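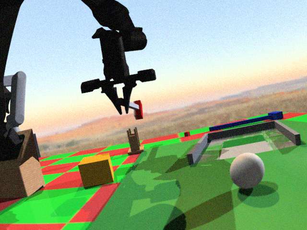
그림 3. 시뮬레이션 작업 공간. 그리퍼가 흰 자루와 빨간 머리가 달린 도구를 물고 있다.

4.2 공유 작업실에서의 제작과 시뮬레이션 환경

솔직히 이 절은 쓰면서 제일 재미있었다. 우리 팔은 Viltside라는 동네 공유 작업실 구석에서 저녁마다 조금씩 만들었는데, 작업대를 쓸 수 있는 시간이 늘 모자라서 (3D 프린터 예약이 밀리면 그날은 그냥 공치는 날이다!) 제어 코드는 거의 다 시뮬레이션에서 먼저 돌려 보게 됐다. 그림 3이 그 환경이다. 바닥은 빨강과 초록 체크무늬에 초록 매트를 얹은 것이고, 그 위에 노란빛 도는 주황색 큐브, 흰 공, 회색 벽으로 둘러친 칸을 놓았다. 색이 좀 요란하다는 말을 Fereshteh Azimi에게 여러 번 들었지만, 나는 디버깅할 때 눈에 확 들어오는 쪽이 좋아서 끝까지 안 바꿨다.

도구는 일부러 잡기 까다로운 모양으로 골랐다. 자루가 가늘고 머리가 한쪽 끝에 붙어 있으니 작은 망치랑 비슷한데, 이런 물건은 무게중심이 머리 쪽으로 쏠려서 손가락 사이에서 돌아가기 쉽다. 처음에는 자루 한가운데를 잡도록 짰다가 물체가 자꾸 기울어서, 잡는 위치를 머리 쪽으로 8 mm 옮겼다. 겨우 그만큼인데 차이가 꽤 컸다. 마찰 계수도 이것저것 만져 봤지만, 작업실에서 쓰는 고무 패드 값을 재서 넣은 뒤로는 더 건드리지 않았다.

시도는 모두 500번 했고, 그중 459번은 도구를 들어 올린 뒤 2초 동안 떨어뜨리지 않았다. 우리는 이것을 파지 성공으로 세었다. 들어 올리긴 했는데 자루가 손가락 안에서 돌아간 경우도 성공에 넣었으니 이 숫자를 볼 때 감안해 주면 좋겠다. 각도까지 따지는 더 엄격한 기준은 5절에서 따로 다룬다. 실패한 기록을 하나씩 다시 틀어 보니 접근할 때 손가락 끝이 자루를 살짝 밀어 버리는 일이 가장 흔했다. 하강 속도를 마지막 구간에서만 줄이는 방법이 제일 먼저 떠올랐고, 지금 코드에도 그렇게 들어가 있다.

그림자도 한참 속을 썩였다. 카메라 영상에서 물체를 찾는 부분은 색 임계값을 쓰는 아주 단순한 방식인데, 그림에서처럼 팔 그림자가 매트를 넓게 덮으면 그 안의 초록이 전혀 다른 색으로 잡힌다. 그래서 밝기 채널은 빼고 색상과 채도만 남겼다. 이게 완벽한 해결은 아니다. 흰 공처럼 채도가 거의 없는 물체는 오히려 더 불안해져서, 공만큼은 윤곽선으로 따로 찾게 했다. 좀 지저분한 코드지만 돌아가기는 잘 돌아간다.

실물 쪽 이야기도 조금 적어 둔다. 관절 브래킷은 작업실 프린터로 뽑았고, 제어 보드는 우리가 Cistix라고 부르는 자작 보드다. 12월 17일에 시뮬레이션 궤적을 처음으로 실물에 올렸는데, 손목 쪽 케이블이 짧아서 회전 범위를 다 쓸 수가 없었다. 시뮬레이션에는 케이블이 아예 없으니 미리 알 길도 없었다. 결국 손목 관절의 한계각을 소프트웨어에서 좁히고 궤적을 다시 뽑았다. 케이블은 2월에 새로 땋아 넣었고, 이 논문의 실물 실험은 전부 그 뒤에 한 것이다.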